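# Call for participants: weekend hands for the Mustix build

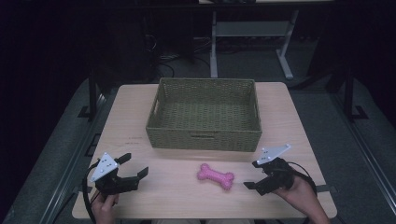 *At the table with both grippers, the basket and the pink bone.*

We are a small group building a two-armed tidying robot in the shared workshop on Pronis street, Eltport. The robot is called Mustix. It must learn to put household things into a basket, and for this it needs many recordings of people doing the same job by hand. We are looking for 3 more people to make them with us.

**What you will do**

You sit at the table, take one gripper in each hand and move objects into the basket, for example the dog toy. Then you put everything back and start again. One session is two hours with a pause in the middle. We have 247 good recordings now and we want to reach 1,000 before we begin the next version of the arms.

**Who can join**

- You are 18 or older and can use both hands comfortably for a longer time. Left-handed people are very welcome.
- You can come at least four times.
- You don't need to know programming. If you like soldering or printing parts, there is also work for you – please write this in your message.

The work can be a little boring, we prefer to say it now. The grippers become heavy after the first half hour, and you may stop when you want.

**What we offer**

We pay 9 euro per session for your travel, and there is soup. You may also use the workshop tools on the same day for your own project. We keep the recordings inside the group, and your name is not stored with them.

**How to apply**

Write a few lines to Nanami Sakamoto, or leave a note in the Mustix box next to the lathe. Thijs Michiels makes the timetable, so please tell us which evenings or weekends are possible for you. First sessions are for trying only – you can decide after.

Posted Sunday, October 28, 2018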